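Chopsticks in a Small Kitchen: Notes on Storage and Order 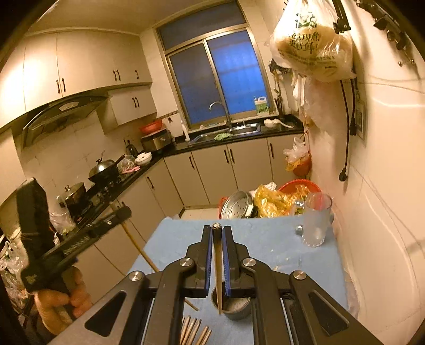 A wooden chopstick upright over the small metal cup, with a loose bundle of chopsticks below it on the table and the kitchen behind.

The subject of this entry is chopsticks, and more specifically where they are to be kept. Readers who followed the February entry on pot lids will recall that the household had resolved to examine one category of kitchen goods at a time. Chopsticks were selected next. The supply in use had come from several places over a number of years, and it had never been given a permanent home.

Prior to this review, chopsticks were kept in three locations: the cutlery drawer, a tall jar beside the kettle, and a carton on the upper shelf that also held birthday candles. A full inventory produced 87 individual sticks. This is an odd number, and a search of the drawer runners did not produce the missing one.

The sticks were then matched by length and by the condition of the tips. Any stick with a split, a warp or a rough end was set aside. Plain wooden chopsticks are inexpensive, and there is little merit in retaining a damaged one. Sixteen pairs were judged fit for the table. A further quantity, sound but mismatched, has been assigned to cooking and is kept separately. The remainder will go to the garden, where they serve well as markers for seedlings.

The choice of container required more thought than expected. A tall jar holds chopsticks securely but keeps the lower ends out of the air. A flat tray dries them well and takes up an unreasonable share of the drawer. The household tried a ceramic holder from Huko, which was attractive and tipped over when loaded unevenly, and then a slotted rack from Guerreiro, which was steady and difficult to clean. A small round metal cup was tried on the table next. A low cup of this kind will not hold a great many sticks, and for a table of two or four persons it does not need to.

The following practice has been adopted. Chopsticks are washed by hand promptly after the meal. They are laid out on a towel overnight and are not returned to storage until the next morning. Table pairs go tip upward in the cup. Cooking sticks stay near the stove, at a reasonable distance from the burners. Replacements are bought in a single packet so that all pairs match.

A word on the table itself. The pale blue cloth has been in service for most of the year and is recommended to anyone whose kitchen is narrow and whose table must serve for both dining and sorting. Wood shows clearly against it. Clear plastic does not, and small transparent parts should be gathered up before the cloth is shaken out. The cloth is a Rukemen remnant, cut from a length 200 centimeters long, and the edges were hemmed at home. It creases readily. Ironing was attempted for a short period and has been discontinued.

The counter will be the subject of a later entry. An L-shaped counter offers less working space than its length suggests, as the corner tends to collect whatever has just come in from the store. The wok and the steel pot have fixed positions at the stove, and the electric kettle has its place farther along. The white plastic bags have not yet been dealt with. Several readers have written to recommend folding them into triangles - a method the household respects and has twice abandoned.

Correspondence regarding the Ultel drawer dividers has been received and will be answered in the order of arrival. The dividers remain on trial. One of them has come loose at the back.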